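Workshop notebook, Wednesday, 9:40 a.m.
Subject: casein glue, second series

The second series of casein glue was mixed this morning from the Hoarau powder, lot 1103. The first series was set aside last week on account of lumping, and Quentin Chevalier asked that the water be measured by weight from now on. This has been done. The powder was sifted in slowly, stirred for two minutes and left to stand under a cover before the second stirring.

The mix from the Jesham recipe came out thicker than expected. It spread acceptably on maple but dragged on the spruce offcuts, and the brush had to be rinsed between joints. The Clekholm recipe calls for more lime and gave a smoother paste - it also darkened the oak test pieces along the glue line, and should therefore be kept away from any visible oak.

Lap joints were clamped in pairs and marked in pencil with recipe and wood. The pieces already cured from August were pulled on the lever tester before lunch. Jesham on maple failed at 978 newtons, with torn fibers on both faces. Clekholm on maple failed at 243 newtons, cleanly along the glue. The low figure is not considered reliable, as the faces of that pair had been planed a full day before gluing. It is to be repeated with fresh faces.
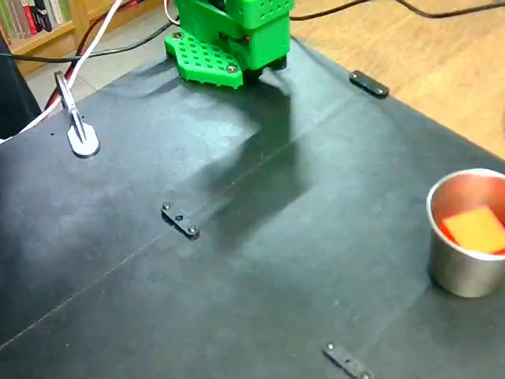 Bench mat, with the green printed unit toward the back.

Remaining paste was discarded at 3:15 p.m., when it had begun to gel in the cup. The Tater clamps leave a mark on spruce even with pads, and wider pads should be cut before the next round. Clamped pairs are to stay on the rack until Quentin has entered them in the register. Lime is running low; one jar to be ordered.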